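From: Mesfin Beyene, Bookings and Resident Services, Zornatholm
To: Season hosts list
Subject: Re: [hosts] Arrival arrangements and chalet catering, winter season

Dear colleagues,

Thank you for the replies received since the last circular. I quote below the message from the Lamont office, as it raises matters which concern every host on this list, and I respond to it in the paragraphs that follow.

> On behalf of the Lamont office:
>
> We have now read the draft arrival notes. Our hosts are content with the
> meal plan but would ask for clarity on three matters. First, guests coming
> up from Perava on the last bus arrive well after the kitchen has closed.
> Are we expected to hold supper for them? Secondly, the draft says boots
> are to be fitted "on arrival", and the hire shop shuts at six. Thirdly,
> last winter the Drukberg chalets charged for late check-out and ours did
> not, which led to some awkward conversations in the car park.
>
> We should also like to know whether the lift pass desk will open in
> October for advance collection, as it did two years ago.

On the first matter, supper is not to be held beyond nine o'clock. Guests on the last bus from Perava should be offered soup, bread and cheese, laid out in the dining room, and the host need not remain on duty once they have been shown to their rooms. Where a party has told us of its arrival time in advance, the booking sheet will say so, and the host may prepare a cold plate at his or her discretion.

On the second, the wording was careless and has been changed. Boots and skis will be fitted on the first morning from half past seven. The hire shop holds 69 pairs of children's boots this season, and families are asked to send sizes before they travel. Hosts should remind them when confirming dietary needs, which remain due 11 days before arrival.
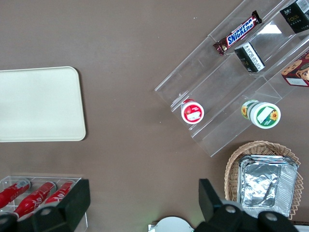
Will guests still be able to leave luggage at the chalet on the day of departure?
Luggage may be left in the boot room until four in the afternoon, provided that it is labelled with the name of the party and the chalet.

On late check-out, the Lamont office is right that practice has differed. From the start of the season the same charge of 60 euros per room will apply at Drukberg and at Lamont. It covers use of the room until two o'clock and does not include lunch. Hosts are not asked to collect it themselves; please note the room on the departure sheet and the office will add it to the final account.

The lift pass desk will open for advance collection during the last part of October, in the mornings only. Passes may be collected by a host on behalf of a party if the lead guest has agreed to this in writing. Photographs are still required for season passes but no longer for weekly ones.

Two further points. The upper path between the Drukberg chalets and the nursery slope will be gritted before eight each morning — guests who set out earlier should be directed to the road. The printed piste maps have arrived, 1,000 in all, and each chalet may draw its supply from the office on request. Please do not hand out last winter's maps, as the run down to Perava has been regraded and is shown on them in the wrong colour.

A revised copy of the arrival notes will be sent to this list shortly. Hosts who have not yet returned their signed key receipts are asked to do so before the first guests arrive. Replies concerning individual bookings should be sent to the office directly and not to the list.

Yours sincerely,

Mesfin Beyene
Bookings and Resident Services
Zornatholm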